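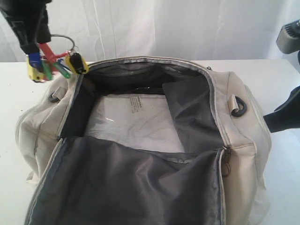 Bag packing station: open duffel bag with one wrapped item inside, gripper above the rim.

Piltell Household Chores Trial
Station check before unattended running
Inspected by: Milagros Arrieta
Second reader: Habibur Wanigasekara
Date: 18 Jan 2019

1. Table clean, nothing loose near the bag
OK.

2. Arm mounting bolts tight
OK. Checked with the torque key, all of them.

3. Gripper fingers without cracks
OK with comment. I see small wear on the left tip. Change it before the next 1,000 cycles.

4. Cable at the wrist free in all positions
NOT OK. In the highest position the cable touches the arm. Please fix it with a longer clip and call me to look again.

5. Emergency stop reached from both sides of the table
OK. I pressed each button two times.

6. Speed limit active when a person is inside the line
OK. Stop time is good, the mat reacts well also with light shoes.

7. Bag stays in place during work
Partly. A soft bag moves when the zip is pulled. A person does not notice this, because the other hand holds the fabric. Our program holds it only at the beginning.

8. Zip opened and closed without help
NOT OK for unattended running. In the log there are 613 attempts, and around half needed a person to finish. Opening is better than closing. The corner is the difficult place - there the fabric goes between the teeth.

9. Wrapped clothes put in and taken out
OK with comment. Plastic is slippery, and the wrist camera loses the edge when the light shines on it. Try the lamp from Polat, which is softer.

10. Waiting time after an error
Set to 8 seconds. I would like 5, but Habibur wants to keep it until the cable is repaired. Agreed.

General comment
The management at Trirkesov asks if the machine can pack a bag alone in the Wuvville flats by July. My answer for today is no. Folding and placing are near to ready, the zip is not. With a person in the room it can continue, and the work is safe after point 4 is closed.

Second reader's comment (H. W.)
I agree with points 1 to 9. For point 7, please try a heavier bag also, before we change the program. Point 4 stays open and the arm stays switched off until Milagros signs.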